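A day at the Timmermans open workshops

August 19, 2024

I have wanted to get to the Timmermans furniture works for years, ever since my aunt gave me one of their little side tables, and this summer I finally managed it. They open the doors to visitors twice a year (the other one is in November, when I'm told you need a proper coat), and for the price of a sandwich you can wander through the whole place from timber store to finishing room.

We started in the yard with Rónán Dunne, who has been buying wood for them for long enough to have strong feelings about all of it. He let us lift the boards and smell the fresh cuts, and he was very funny on the subject of customers who want a tabletop with no knots, no streaks and no change of colour. The boards sit under cover until he's happy with them, and he's clearly a hard man to please!

Next came the machine hall, noisy and wonderful, and then the long bench room, my favourite part by miles. Sumaiya Begum was fitting drawers for a sideboard called the Brostus and let a few of us have a go with a hand plane. Mine dug in straight away. Hers sent up a curl you could have read a newspaper through. She reckons it took her 6 months to stop fighting the tool, and she still sharpens first thing every morning before she even puts the kettle on.

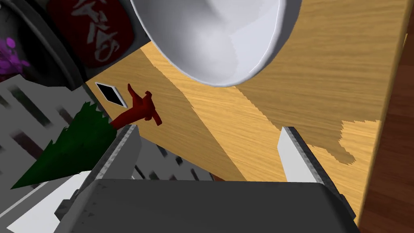 Honey-coloured wood grain on a tabletop, with the darker reddish-brown floor to the right.

The finishing room is kept warm and a bit hushed, and you go round in groups with the door shut behind you to keep the dust out. They had sample boards laid out with one, two and three coats of oil, and I kept going back to stroke the three-coat one. Our guide said a big dining table, the Gevine, spends 40 hours in there between coats. I'd have guessed an afternoon.

Lunch was soup and very good bread in the old packing shed. Go early, as the cheese scones had vanished by the time I'd finished chatting to a couple from up the coast who had brought a broken chair leg along for advice (they got it, too, plus a bit of ash to make a new one).

Parking is in the field opposite and the bus stops at the gate. Wear flat shoes. I came home with an offcut of oak, a tin of wax and sawdust in both pockets, and I've already put my name down for the November day.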